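Home | Diary | Workshop | Garden | Older entries | Contact

June, evening

Spent 2 hours on the sorting set. The cubes are wood, painted, and the grain still shows through on the red ones. I like that. Humaira Chaudhry says a second coat would hide it and I have told her there will be no second coat. The tin from Khattak has enough left for touching up corners and that is all it will be used for.

Layout is settled: steel tray at the back, two bowls side by side at the front, red rim on the left, blue rim on the right. Both bowls are pale grey inside, so a cube shows up well against them. The tray has a black mat in the bottom. I cut the mat 10 mm too long the first time and had to trim it with the kitchen scissors. 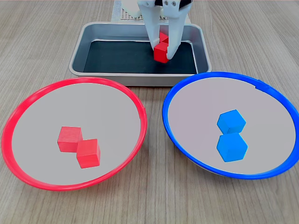

Red cubes in the tray and in the red bowl.

The mat was worth the trouble. On bare steel the cubes skate when the tray is nudged, and the noise carries through to the front room. Idiver sell a ready-cut liner but it comes in a pack of 20 and I have one tray.

Bowls next. They came from the shop in Ploncombe and are shallower than I would have picked. A deep bowl makes a heap and hides whatever is underneath. In a shallow one the cubes settle close together in one layer for the most part, and a wrong colour is found at a glance. 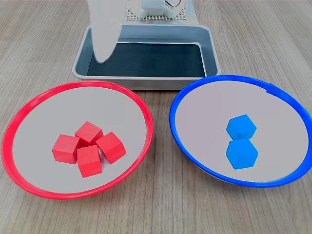

I had considered square dishes, which stack better in the cupboard. Against that, cubes jam in the corners of a square dish and have to be picked out with a fingernail. Round stays.

Rim colour matters more than I had allowed for. Plain bowls with a paper label were the first plan, and the labels would have lasted until the first wash.
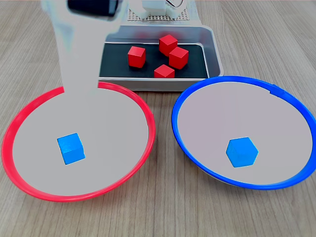
Still to do: sand the sharp corners, 18 minutes at most with the fine paper, and find a box with a lid that will take the tray flat. The Pradiston one is too narrow. Will measure the shelf before buying another.

Rain after supper. Bed early.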